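Trivetell Bend Records

Springback measurements from air bending of sheet metal on a press brake

Last updated June 11, 2025
Maintainer: Tsegereda Woldemariam, Cerkmont

Summary

Trivetell is a table of 2,243 bends made in flat sheet metal blanks on one press brake at the Cerkmont shop in Stuvance. Each row gives the material, the tooling, the programmed angle, the angle measured under load and the angle measured after the part was released. The difference between the last two is the springback.

We started keeping these records for our own setup sheets. The bend tables that came with the control were fine for mild steel and poor for the harder aluminum grades, and operators were correcting by hand on the first two or three parts of every job. The table is shared here for anyone who wants to fit a springback model or check one they already have.

What is in the download

bends.csv is the main table, one row per bend.
blanks.csv has one row per blank, with size, grain direction and the coil or sheet lot it was cut from.
tooling.csv lists the punches and dies by code.
lots.csv has the values from the mill certificates, where we had a certificate.
CHANGES.txt is the list of corrections since the first release.
LICENSE.txt is the license.

All files are UTF-8 with a header row and commas between fields. Decimal points are periods. An empty field means the value was not taken. Zero is a real value everywhere it appears.

Columns in bends.csv

bend_id: a number that is unique to the row. Numbers are not reused when a row is removed, so there are gaps.

blank_id: links to blanks.csv. A blank can have one bend or two. When there are two, they are on opposite ends of the blank and do not share a bend zone.

material: short code for the grade. CRS is cold rolled mild steel, GALV is galvanized mild steel, S304 is 304 stainless, A5052 is 5052-H32 aluminum and A6061 is 6061-T6 aluminum.

thickness_mm: measured with a micrometer at the bend line before bending. This is not the nominal gauge. Use nominal_mm if you want the value that was on the job sheet.

punch_code and die_code: link to tooling.csv. The die opening is given there and is not repeated in the main table.

grain: P if the bend line runs parallel to the rolling direction, X if it runs across. Blank if the operator could not tell.

target_deg: the included angle called for. Most rows are 90. There is a smaller group at 120 and 135, and a few at 60.

depth_mm: punch depth at the bottom of the stroke as reported by the control.

dwell_s: time held at the bottom of the stroke.

loaded_deg: included angle read with the punch still down.

free_deg: included angle read after the punch was raised and the part was lying free.

springback_deg: free_deg minus loaded_deg. It is stored so that you can compare it with your own calculation. If they ever disagree, trust the two angles and tell us.

tonnage_pk: peak force from the control, in tons. Readings under 2 tons are not reliable on this machine and we suggest leaving them out of any force model.

operator: A, B or C.

note: free text, mostly empty.

How the bends were made

All bends were air bends. There is no bottoming or coining in the set. The machine is a 40 ton hydraulic brake with a Bowen control, and the back gauge was set from the same reference edge throughout. Crowning was left off. The blanks are short compared with the bed and were placed at the center mark, so we did not expect deflection of the bed to matter much, but it has not been corrected for.

Blanks were sheared, deburred on both faces and wiped down. Stainless blanks kept their protective film on the die side until the bend was finished. Aluminum blanks had their film removed first. This was an oversight in the original procedure and we kept it that way for consistency. If film matters to your work, treat stainless and aluminum as separate experiments.

The loaded angle was read with a two-point contact gauge that sits inside the die opening. The free angle was read on the bench with a digital protractor, at the middle of the bend and again at each end. The table has the middle reading. End readings are in blanks.csv as end_l and end_r, for the blanks where they were taken.

The protractor was zeroed on a granite square at the start of each shift. The contact gauge was checked against a machined 90 degree block whenever the die was changed. Check readings were written on the setup sheets and are not part of this release.

Lots and mill certificates

Material properties vary more from lot to lot than people new to bending tend to expect, above all yield strength in the mild steel. We recorded the lot for every blank. Where the supplier sent a certificate, lots.csv gives yield strength, tensile strength and elongation as printed on it. We did no tensile tests of our own.

Several of the galvanized lots have no certificate. They came in as partial skids from another job. We left them in since the bends themselves are good, but you can't tie them to a yield value.

Suggested split

A random split by row will give results that look better than they should. Bends from the same lot are very alike, and two bends from the same blank are more alike still. Please split by lot_id. The column fold in blanks.csv has a split we use ourselves, with lots kept whole and every material present in each fold. It isn't perfectly balanced. Fold 4 is heavy on stainless.

For quick checks we use a fixed set of 1,000 rows marked with quick = 1. It covers all five materials and only the 90 degree target. Don't report results on it as if it were the full table.

Known problems

The A6061 bends at the tightest punch radius cracked in some cases. Rows with a visible crack on the outside of the bend have "crack" in the note field. Their free angles were still measured but they should not be used to fit springback.

In October the contact gauge was dropped and its spring replaced. Readings for the loaded angle after that point have a little less scatter. The column gauge_state is 0 before the repair and 1 after. We looked for a shift in the mean and didn't find one we would defend, but please look for yourself.

Operator C joined late and worked almost only with stainless. Do not read anything into differences between C and the others without accounting for this.

The dwell time was changed on purpose for one group of mild steel bends and left at the default for everything else. Outside that group the column is close to constant and will be of no use to a model.

Thickness was taken once per bend line. Around 40 of the thicker blanks were measured again at both ends of the line, and the spread was within what the micrometer can repeat.

No temperature was logged. The shop is heated in winter and not cooled in summer.

What the table is good for

It suits fitting or checking a springback correction for air bending within the range of thickness and die opening covered. It is also a fair teaching set, with a real grouping structure and a few traps that are listed above. We use it to fill in the correction tables on our own brake.

It should not be used to set up a machine without test bends. It says nothing about bend lengths close to the full width of a bed, about bottoming, or about grades that aren't in it. High strength steels behave differently enough that we would not carry anything over.

Loading the data

Any tool that reads CSV will do. Join bends.csv to blanks.csv on blank_id, then to lots.csv on lot_id. Join tooling.csv twice, once on punch_code and once on die_code. If you use a spreadsheet, set the lot_id column to text before importing. Some lot numbers have leading zeros, and a few look enough like dates that a spreadsheet will change them without asking.

Corrections

Send corrections to the maintainer with the bend_id and what you think is wrong. We keep the paper setup sheets and can usually settle a question by looking at them. Past corrections include two swapped die codes, one lot entered as A5052 that was A6061, and a run of rows where target_deg had been typed as the outside angle.

We won't fill in missing values or smooth readings that look odd. If a reading is odd and the setup sheet agrees with it, it stays.

License and credit

The table may be used and shared for any purpose, with credit to the Trivetell Bend Records and Cerkmont. If you publish a modified version, please give it another name and say what you changed. No warranty of any kind is given.

Pictures
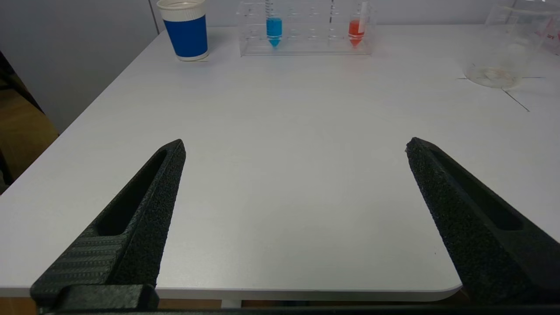
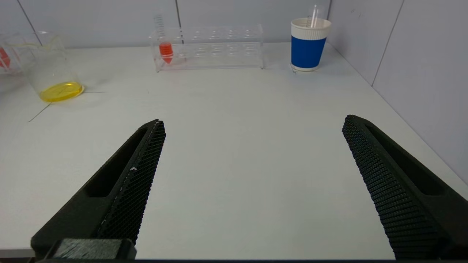

Both pictures: black gripper fingers, white tabletop.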